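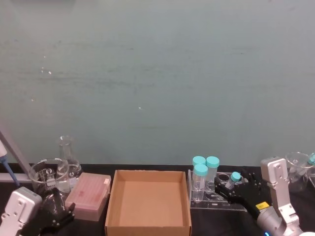 # Two hands at the bench: a month with the Raltura kit

When the people at Mescombe first offered to lend me their bench robot, I asked how much room it needs. I write about equipment for small laboratories, and in small laboratories the answer to this question often decides everything. The Raltura kit needs one table and a wall socket. I had it from the beginning of June, in a teaching laboratory in Urkville, and I was allowed to use it as I wished.

The kit is sold as a set: two arms, two hands with fingers, a head camera, and a small computer which goes under the table. The software has the name Yao. The price I was given depends on the service contract, so I will not print it, but it is not a purchase one makes from the petty cash.

## What it is offered for

Mescombe does not present Raltura as a rival to the big liquid handling machines. Those are faster, and if your samples come in plates you should buy one of those. Raltura is for the dull work between the machines: taking tubes out of a rack, putting them in a box, moving a vial from one place to another. In many laboratories this is done by a student, and the student does it at five in the afternoon, when she would like to go home.

The black hands are the part that visitors look at first. With the right one the robot holds a small vial by its own fingers over a clear acrylic rack, close to other tubes with the same teal caps, and this is a harder job than it looks. The caps stand near each other. A simple two-finger gripper can do it also, but it wants every tube in its exact place. The fingered hand is more forgiving, and I could put the rack down by eye.

Clear things are the old problem for cameras. I kept a glass beaker and an Erlenmeyer flask on the table on purpose, together with a pink tip box and a pipette on its stand, as a normal bench is never tidy. I also used an open cardboard box in the middle, the ordinary brown kind. Yao has a setting for "keep away" objects, and after I had marked the glass in this way, the arms went around it politely. Before I marked it, I was less calm.

## Teaching a task

You teach the robot by guiding it. You put on a pair of thin gloves, stand behind the arms and do the movement, and the arms copy you. For a simple transfer Yao asks for 15 demonstrations. I needed more for my first task, for I moved too fast and changed my mind in the middle of a movement. My second task went better.

Over the whole loan the counter in Yao showed 1,076 transfers. Of these, 70 were stopped by the software itself, mostly when the hand did not feel the tube between its fingers, and then it waited for me to press a button. I like this behaviour. A machine which stops and asks is a good neighbour in a laboratory. Three vials fell, and none of them broke.

The speed is modest. One longer run of 435 transfers filled a working day and part of the evening, and a trained person would finish it much earlier. Still, that person would have done nothing else.

## The service

I spoke twice with Lihua Kang, who looks after customers for Mescombe. She was open about the weak points. "The fingertips are a wearing part, like the tyres of a car," she told me. "We send a new set with the contract, and you change them with one screwdriver." I tried it, and it is true, although the screws are very small and I lost one under the table.

The manual is the poorest piece of the kit. It explains the arms well and the hands badly, and the chapter about cleaning is only half a page. For a product that will stand next to chemicals I expected more. Lihua Kang promised a new edition, without a date.

Noise is low – I could talk on the telephone beside it. The first calibration took me a full morning, later ones only a few minutes.

## Who should ask for a trial

If your laboratory has many small tasks which change every few weeks, ask Mescombe for a loan and bring your own tubes and racks. If you do one task a thousand times a day, a fixed machine will serve you better. Trials are four weeks long, delivery and the first visit are included, and the table must be your own.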